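Clurach Student Team Takes Table-Wiping Robot to Regional Finals

CLURACH -- Four students from the Turcombe College robotics club have qualified for the regional finals of the Ostrowski Household Robotics Challenge, to be held in January. The team placed second among 59 entries in the qualifying round.

This year's challenge asks a two-armed robot to clean up small spills with a cloth towel. Teams are scored on time and on how much liquid is left on the table.
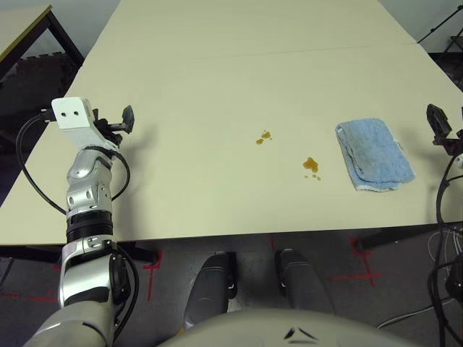

The Turcombe team trained its system, named Clelemau, on 2,723 practice runs collected over the fall term. Students changed the size and position of the spill between runs and took turns at the controls.

"The small drops are harder than the big ones," said team captain Lensa Feyisa, a second-year student. "We spent almost 300 hours in the lab, and a lot of that went into how the grippers pick up a folded towel."

Feyisa is joined by Ezekiel Strickland, Tamsin Whitfield and Ingrid Ruiz-Ortega. The club is advised by Bernadette Szabo, who teaches the college's introductory automation course.

The club meets in the engineering building at 4 p.m. and is open to all enrolled students -- no programming experience is required.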